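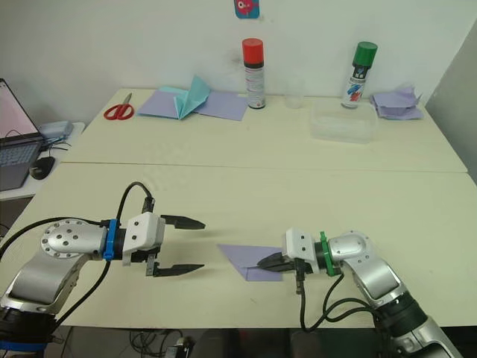
Two-arm paper folding bench: safety checklist with comments
Shared workshop, back wall benches
Checked on September 1, 2026
Checked by: Sizwe Du Plessis
Read through by: Morven Mackay

Please use this list before the first powered run of your session, and again if somebody else had the bench between your sessions. Write OK, NOT OK or N/A, and put a comment if it is anything other than OK. I filled it in this time with longer comments than usual, for the people who join in the autumn and did not see the bench being built.

In the comments, "left" and "right" are as you stand at the front table with the arms before you. Left arm is the one with blue rings, right arm has green. Gwenllian's older notes have it the other way round, so be careful if you still use them.

Section A. Before power

A1. Both arm bases are tight, no movement by hand.
OK. I pushed each base from the side and from the front. The left base had a little play in August and Priya put longer bolts. No play now.

A2. Joint cap screws all present and flush.
OK. Please look with a torch, the caps are shiny and a missing screw looks much the same as a dark hole.

A3. Front and back table do not slide against each other.
OK, with comment. The back table stands against the wall and cannot go further, but the front one can come towards you if you lean on it and then stand up. Do not lean on it. I asked Marion if we may join them with two plates under the top and she will answer after the next bench meeting.

A4. Emergency stop within reach of the person at the laptop.
OK. Pressed and released 2 times, both arms dropped out of enable each time. The person at the laptop must be able to press it without standing up. If you are taller than me and move the chair back, check again.

A5. Gripper fingers clean, no glue, no paper dust packed in the texture.
OK after cleaning. I used a dry toothbrush. No solvent please, we do not know what it does to the finger faces and Cowie did not reply to my email yet.

Section B. Cables

B1. Wrist cable has enough loop for the full turn of the wrist.
OK for left arm. The loop over the top of the housing is the correct shape, like an arch. If it is pulled flat, stop, and give it more length from the base side.

B2. Cables under the right gripper do not touch the paper at the lowest position.
NOT OK. They hang down and can sweep the table when the arm comes low and turns. I have put a limit in the fold program so that the wrist stays 18 mm higher on the turn, but it is only a program limit and anybody can remove it. The real repair is a clip. Sizwe to print the clip (me).

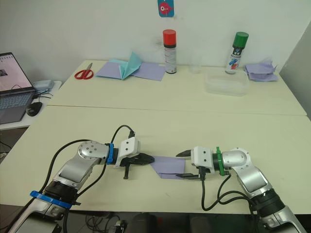 The clip must go behind the green ring and leave the ring free, because we take the gripper off from there. I tried already one from the Stuken set and it was too wide.

B3. Floor cables in front of the table are tied and out of the walking line.
NOT OK. They are tangled below the front edge and it is dark down there. I could not follow with my eyes which cable goes to which arm. This was on the list in August also. Each cable needs a label at both ends, then a tray under the table. Until it is done, nobody walks or kneels at the front edge when the power is on.

B4. Laptop and mouse cables cannot be reached by an arm.
OK. The laptop stays on the white side table. It does not come onto the front table, also not for five minutes.

Section C. Things on the tables

C1. Front table has only the paper which is being folded.
OK.

C2. Scissors are on the back table, away from the front edge.
OK. They are the red-handled ones and they were at the left end, where I want them. The left arm can reach the back table if the Edell soft limits are not loaded, so read the start-up message before you press enable.

C3. No spray cans inside the reach of either arm.
NOT OK. There are cans on the back table. By the soft limits they are outside the reach, but see C2, the limits are only good when they are loaded. A closed gripper can push a can over or make a hole in it. Cans go to the metal cupboard at the end of the session. I write this politely for the second time.

C4. Cups and containers are empty or removed.
Comment only. I want them off the table completely. No drinks on either table, also with a lid.

C5. Used paper is collected.
NOT OK. The crumpled sheets were at the right end of the back table. It is not dangerous today, but a loose sheet can slide forward and the program may take it for the new one. Priya had this in August and the arm tried to fold two sheets together. Please use the bin.

Section D. First powered run

D1. Home both arms one at a time, at slow speed.
OK. Left first, then right. Urileo asks if you want both together. Say no.

D2. Distance between the two grippers at the meeting point.
OK. I measured 8 mm more than the minimum we agreed. Measure it with the fingers open, as they are wider then.

D3. Grip force is low enough that paper is not torn.
OK with comment. If you see a ragged place on the edge of the sheet, throw away the sheet and lower the force by one step. Do not continue with a damaged sheet to save paper, because then you cannot know which run did the damage.

D4. Wrist camera view is clear, and the other arm does not come into it before its turn.
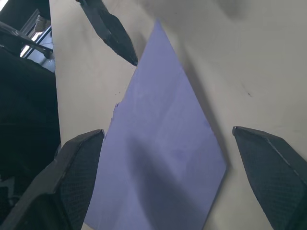

D5. Hands stay behind the tape line until both arms are disabled.
OK. To straighten a sheet, disable first. I know it is slow. Gwenllian counts aloud "left off, right off" and I took this habit from her, it works well.

D6. Cycle counter noted.
OK. We passed 1000 cycles on the left gripper, so the finger screws are due for checking. Morven has the small hex keys.

Section E. Open points

Cable clip for right wrist: Sizwe
Floor cables, labels and tray: Priya and Sizwe
Spray cans into cupboard: the person who used them
Plates between tables: waiting for Marion
Email to Cowie about cleaning: I will ask again

Result of this check: bench may be used at slow speed only, with two persons present, until B2 and B3 are closed.

Comment from Morven: Agreed. I would add the side table to A3, it moves a little when you type. Also please write the force step on the whiteboard when you change it, last time I had to guess.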